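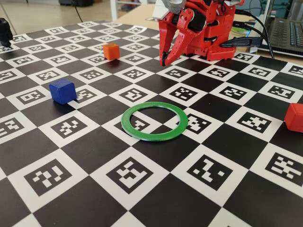
**Measuring from photographs: the floor at Kisunitz**
Nesma Radwan — speaker notes, 40-minute slot, questions afterwards

Check the clicker before starting. Slides 9 and 14 have builds, so press twice.

## Slide 1 — Title

Name, where I work (Resemov survey office, recording section). Say now that the slides will be shared, otherwise people photograph the tables.

The talk covers one building, one floor and one method. It does not cover laser scanning, except on slide 12.

## Slide 2 — The job

The nave floor of the church at Kisunitz has to be lifted so that a drain can be laid beneath it. It has 432 stone slabs, no two quite the same size, many worn hollow along the central aisle. Each one must go back where it came from, the same way round and at the same level.

The client wanted a plan at 1:20 and a separate sheet for each slab. The existing plan dates from the last reflooring and shows a regular grid. The floor is not a regular grid.

## Slide 3 — Why photographs

- Church in use throughout. We had it from early morning until midday.
- Hand measurement gives good lengths but poor shapes. A slab with five slightly curved sides takes a long time with a tape.
- The masons need to see cracks and old repairs as well as outlines. A line drawing alone leaves those out.

Pause. Someone usually asks about cost at this point. Defer to slide 15.

## Slide 4 — What the lens does

Show the straight edge photographed at the wide end of the zoom. The line bows outwards. Then the same edge after correction.

A wide lens bends straight lines, most strongly near the corners. Over a single slab the error is small. Over a run of overlapping pictures it adds up, and the usual result is a floor that comes out slightly domed. A domed model of a flat floor looks convincing on screen, so it has to be tested against something measured independently.

Define the terms once, slowly:

- **Focal length** — here, the calibrated value, not the number engraved on the barrel.
- **Principal point** — where the lens axis meets the sensor. Rarely the exact centre.
- **Radial distortion** — displacement towards or away from that point.

## Slide 5 — Calibrating

Photograph a flat pattern of known size from several directions, including steep ones. Turn the camera on its side for part of the set. Fill the corners of the picture, where the distortion is greatest and where people tend to leave blank space.

A plain chequerboard works if the whole board is in view. A board with coded markers still works when part of it is hidden, as each marker identifies its own position. Either must be flat. A printed sheet taped to a door is not flat enough.

Lock the focus. Turn off stabilisation. Do not touch the zoom afterwards. If the focus moves, calibrate again.

## Slide 6 — Lighting

Windows on the south side only. By mid-morning there was a hard band of sun across the third bay, and it moved. We worked that bay first and hung sheeting for the rest.

Low side light is good for showing tooling marks and poor for matching pictures, because shadows shift between exposures. We took two sets: an even one for measuring, a raking one for the masons. Only the even set went into the model.

## Slide 7 — Taking the pictures

Camera on a pole, facing down, walked in parallel strips. Then a second pass at right angles, and a third with the camera tilted. The tilted pass is the one people leave out. Without it the focal length and the height above the floor are hard to separate, and the dome comes back.

2,691 photographs were kept. Rejects were mostly blur from the end of the pole.

Overlap: generous. If in doubt, more. Going back for a missed strip costs far more than storing the files.

## Slide 8 — Control

67 control points, observed by total station from stations tied to pins outside the building. Small printed targets fixed to the stone with removable putty, after agreement from the conservator.

Split them into two groups before processing. One group fixes the model, the other is held back to check it. Do not move a point from the second group into the first because its residual is bad. I have seen this done at Prelau and the report had to be withdrawn.

## Slide 9 — Residuals (build)

First click: plan error only. Evenly scattered, no pattern.
Second click: height error. Note the cluster beside the north door.

Cause of the cluster: a loose slab. It rocked when stood on. The target was measured with somebody's weight on it and photographed without. We withdrew the point and recorded the reason in the report. That differs from withdrawing a point because it spoils the average.

## Slide 10 — From model to plan

The flattened picture is exported at fixed scale and the outlines traced by hand. We tried automatic tracing. It followed cracks, mortar stains and one brass plate with equal confidence.

Rules for tracing:

1. Trace the upper edge of the stone, not the joint.
2. Where the edge is broken, trace the break and dash the projected line.
3. Number before moving to the next slab.
4. Second person checks numbers against the floor, on site.

## Slide 11 — Slab sheets

One example sheet, slab from the west end. Point out: north arrow, level at each corner, thickness left blank for the masons to fill in when lifted, a space for notes on the underside.

The blank thickness box was requested by Després, the masonry contractor, after the first draft. It should have been there from the start.

## Slide 12 — Comparison with scanning

We borrowed a scanner for a single bay. Heights agreed well. Edges were softer in the scan, and joints narrower than the point spacing did not show. For vaults I would choose the scanner. For a floor that needs sharp edges, photographs.

## Slide 13 — What went wrong

- Two strips taken with stabilisation on. Repeated.
- Numbering began at the east end on the plan and at the west end on the chalk marks. Found before lifting, corrected on the plan.
- Putty left a faint mark on the softer stone. Test it somewhere hidden first.

## Slide 14 — Relaying (build)

Work started in June. First click: bay lifted. Second click: same bay relaid, with the check levels over it.

Slab 11 came up in two pieces along a crack already drawn on its sheet. Both pieces were given the same number with a letter added.

## Slide 15 — Cost

Site time was the smaller part. Tracing and checking took most of the hours. Anyone pricing this work from the days spent on site will lose money.

## Slide 16 — Questions

Leave the residual plot up. Spare slides after this one: target layout, file naming, sample of the level table.

If asked about phone cameras: possible for a sketch record, but focus and stabilisation must both be under control, and on many phones they are not.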